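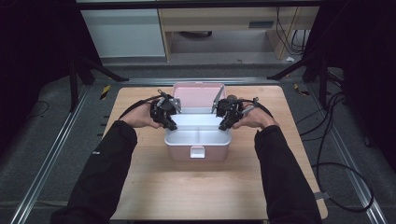 List home | Threads | Search | Join

Re: [Jonutcombe-tidy] Pink divided boxes, worth a bulk order?
From: Cuiping Yan
15 July 2025

So-ying Lam wrote:
> I'd like us to order 60 of the pink boxes with the hinged
> lid and the white dividers inside. Lilotus will do a price
> if we take them all at once. They'd sort out everybody's
> sewing bits, plasters, batteries and so on, and they look
> cheerful on a shelf. Any objections before I ring them?

One objection, and it's me again, sorry.

I don't dislike the box. The lid is attached, so it can't wander off, and a pale colour with a white inside means you can find a black button in it. But I've bought this kind of thing before, and I ended up with the same mess in smaller portions. In December I counted my buttons into a divided box from Hirkell. There were 92. By the new year half of them were back in the mug on the windowsill.

My doubts are mainly about the dividers. A long narrow section is fine for pencils or a tape measure, and then what? Plasters lie flat in it and you can't get a finger under them. Batteries roll.
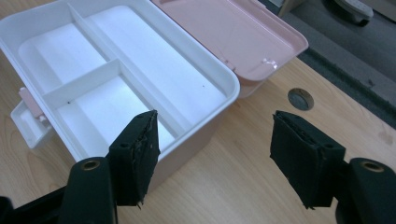 I'd also want to know about the latch before paying for sixty of them. It's a small plastic tab on the front, and on my old box that was the first thing to go. Could Lilotus send one and let someone open and shut it 300 times? I'll do it in front of the telly.

And has anyone asked what people would put in theirs? Fourteen of us answered the last survey – hardly a stampede. I'd order 14, see who is still using one in December, and talk again then.

Cuiping

Comments (3)

Tsung-han Tam: Agree about batteries. Mine live in an egg box and it cost me nothing.

Miyuki Miyazaki: I'd have two whatever happens. Hair clips in one, thread in the other.

Cheuk-hei Hsu: Does the lid stay up by itself when it's open? Can't stand the ones that drop on your knuckles.

Related threads
Chu drawer trays: do they slide about?
Labels that come off without a knife
What to do with odd lids
Swap table, spare jars and tins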